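Section 6: Packing the Snack Bags

By now you should have your counter wiped down and your bags out of the box (if not, go back to Section 5, I'll wait). I've packed up to 2000 of these for guest rooms, school fairs and the Tolside summer weekend every August, and the order below is the one I keep coming back to.

What you need

Paper shopping bags with rope handles, any color
Two or more snack packages per bag
One small label per bag
Your order sheet from Trelusero, or a plain piece of paper

Setting up the bag

1. Pull the bag open from the top with both hands. Go slow on the first one in a new bundle, they stick together!

2. Push the bottom flat from the inside with your fist. If it rocks when you set it down, push the corners out again.

3. Stand it toward the back of the counter, a hand's width or so from the wall. I used to pack right at the front edge and I lost a whole bag of crackers to the floor that way.

4. Lift the handles up and out. One of them will always want to flop back over the opening, so give it a little bend at the base.

Note: A crumpled rim is fine. Run your thumb along it if it bugs you (it bugs me).

Filling it

5. Put the tallest package in first, standing up, with the front facing you.

6. Add the second one next to it. I like two colors that look different from each other, green and purple is my favorite pair, and it makes checking the bags so much faster later on.
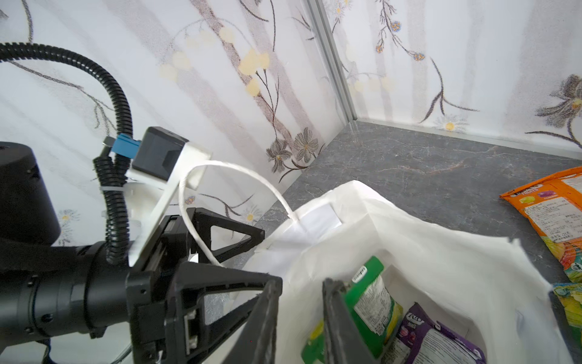 7. Stop when things start pressing on the sides. Nurnico bags are a bit roomier than the Vītola ones, so if you switch between them partway through an order, pack one test bag before you do the rest.

8. Check the label. Mine go on the inside, up by the handle, where guests can find them without digging.

Caution: Don't lift a full bag by one handle. The rope can pull right through the paper, and chips do not bounce.

Caution: Keep bags away from the sink and the stove. Paper plus a damp counter means a soggy bottom, even when the top looks perfect.

Storing packed bags

9. Line them up in a single row with the handles standing. Please don't stack them, I've tried it with tissue in between and everything on the bottom got crushed.

10. Write the order number on your sheet (the last one I did was 1428) and tick off each bag as it goes in the row.

If you're doing 100 bags or more, take a break halfway and recheck the first few. Refills and spare labels are covered in Section 7.

Last updated 3/12/24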